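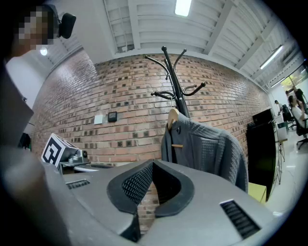
Majdi Hakim
Maintainer, Dralell room pictures

Dralell, version 2

Dralell is a collection of pictures of indoor walls and the bits of room that go with them. I started it for bare brick, which I love, and brick is still the heart of it. The brick wall at the top is a good one to begin with: red-brown, regular courses, and a scatter of darker bricks that breaks the surface up into speckles. Those speckles are what I'd happily look at all day, and they are also what most plain colour labels miss completely!

What's inside

1,984 pictures from 43 rooms. Brick shows in 935 of them. The rest are painted plaster, tile, bare block and a fair bit of wallpaper (the Benavides rooms are full of it, including a green stripe I have grown very fond of).

Each picture has one line in walls.csv with these columns:

room – short room name, the same across all its pictures
surface – brick, paint, tile, block, paper or mixed
tone – the main colour in everyday words, such as red-brown or cream
variation – even, patchy or speckled
light – daylight, ceiling, lamp or mixed
note – free text, often empty

A picture with both brick and a white wall goes down as mixed, even if the white part is small. The opening picture is labelled mixed, red-brown, speckled. Its light column says ceiling, after the small round spotlight on the left.

What changed in version 2

The Stoltico rooms are in at last. Variation used to be a yes or no, and I went back through every brick picture by eye to give it three values. Room names with spaces now use hyphens, so old scripts will need a small fix.

Things to watch for

Walls that are straight in life can bend a lot in a wide view. I haven't corrected this, so please don't measure brick sizes from the pictures. Shadow is the other trouble – a shaded brick and a dark brick can look the same, and where I couldn't decide I wrote "shade?" in the note column.

Splitting

Split by room, please. Pictures from one room are very alike, and a random split will give you lovely scores that mean little. The file rooms_split.txt has the split I use, with all the Mimirix rooms held back for testing.

Corrections are very welcome, especially on tone. Send the picture name and the word you would have used. The next batch of fixes goes in during October.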